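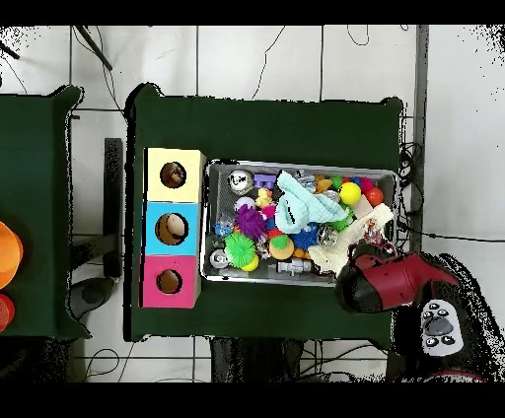 Our project was about tidying up, a subject on which everyone in the group claimed to be an expert until we started. The question came from the play corner at Hustska, the after-school club where I help out on weekdays. Every evening the toys get "put away," meaning they move from the floor into whatever is nearest, and every afternoon somebody spends a good part of play time looking for one particular duck. We wanted to know if a small, obvious set of boxes would work better than a single big container. The boxes we settled on are cubes in pale yellow, light blue and hot pink, each with a round hole in the top, and they stand next to the tray of mixed toys so that no one can say they were too far away.

The rules took longer than the boxes. Our first draft said: balls in yellow, animals in blue, everything else in pink. Then we looked at what we owned. A rubber duck is an animal. A spiky ball is a ball. A green spiky thing that is meant to be a sea urchin is both, and Jadwiga and I lost most of a lunch break to it. (She won. It's an animal.) The white ball with a face on it was ruled a ball, over my objection that it was looking at me.

Cloth was the next problem. We had put in a few loose pieces to make the pile more like real life, and real life obliged. A cloth lands on top, hides whatever is underneath, and when you pull it out something small comes along for the ride. In the second draft we made it a rule that cloth comes out first and gets folded. In the third draft we dropped the folding. 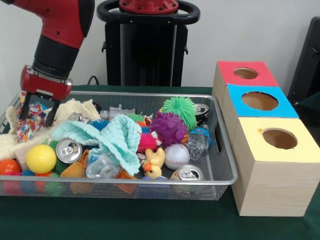

We also changed containers partway through the planning. The metal tray is shallow, so most things can be reached from the top, but a full one is awkward to carry. The mesh basket has a handle slot in the end wall and you can peek through the sides, although seeing a green spiky ball through wire and getting it out are separate skills. Knitted cloth also bunches over the rim, and then the basket looks fuller than it is. For the club we would pick the basket. For anyone in a hurry, the tray.

Results. We ran 30 rounds and kept 19. The rest were thrown out for reasons such as "stopped to argue" and "rule changed in the middle," both of which were our fault. In the rounds we kept, the pink box filled up first nearly every time. If your sorting system has an "everything else" box, that is where everything goes, and I include the rounds I did myself, knowing perfectly well what we were measuring.

What we would change: a larger pink box, or a fourth box for soft things. A label with a drawing on it would help too, as the younger kids don't care what our rule sheet says and two of them can't read it yet. Jadwiga would like a separate test with recyclables, like the three soda cans, which never had a home under any draft and kept going back in the pile.

The rule sheet, all three drafts, is attached at the back. The club has asked to keep the boxes until January.

Celina Wróbel, with Jadwiga Krawczyk
16 November 2025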